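Ticket: wrong size received, Dalsgaard linen skirt
Opened: 23 Oct 2026
Status: waiting for customer service

I ordered the long skirt in size 28 from the Gumville shop page. The label inside says 28, but the waist is 3 cm smaller than in your size table. I measured it two times, flat and closed.

I already tried the return form. It stops at the step "reason for return" and shows error 30. I tried with another browser and the result is the same.

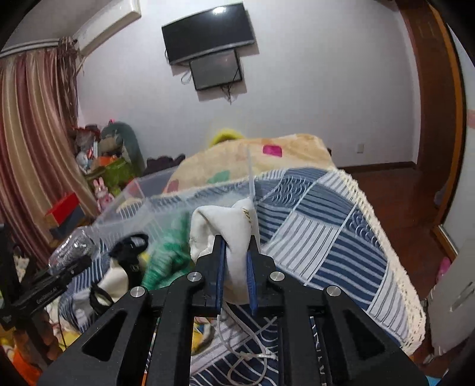

Your chat told me to bring the skirt to the Tollden store. For me this is nearly 8 hours by train from Dratdale, so it is not possible.

Please send me a return label by e-mail, or exchange the skirt for the next size in the same dark green. I have not worn it and the tags are still on.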